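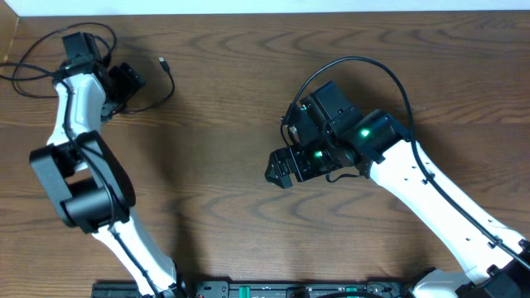
Finish for a tabletop with strong wavy grain?

Asked in Finishing and Repair, June

I have a wooden table with a warm medium-brown finish and very wavy grain, long loops and arcs in darker and lighter brown. It stands against a white wall. The finish is going dull along the front 9 inches, where hands and sleeves rest. I want to recoat without losing contrast in the grain. Can I scuff and apply a wiping varnish over what is there, or does it have to be stripped? I don't know what the original finish is. Wiping with mineral spirits brings the color back until it evaporates.
– Nisreen Qaisi

3 answers

Accepted answer
If mineral spirits restores the color, the stain is probably intact and only the clear coat is worn. Stripping is not needed yet.

1. Wash with water and a little dish soap. Dry overnight.
2. Wipe with mineral spirits to remove wax. Change the cloth often.
3. Test for shellac with a drop of denatured alcohol on the underside. If it goes sticky, it is shellac.
4. Scuff with the grain by hand, 320 grit. Where the grain curves, follow the long direction of the board.
5. Apply three thin coats of wiping varnish, overnight between coats.

Do not go coarser than 200 or so on a stained top. You will cut through on the edges first.
– Zorica Papadopoulos

Answer 2
I used Serano satin on mine, came out fine. Took 2 cans.

Answer 3
Strip it. I went over an old finish once and it peeled at one end. Start at 60 grit with a random orbit sander and work up.

Comments on answer 3
60 is too coarse if the top is veneer. Check the end grain before any machine sanding – if the pattern on top does not carry over the edge, assume veneer.
– Zorica Papadopoulos

Alcohol test was negative. Going with the wiping varnish.
– Nisreen Qaisi

471 views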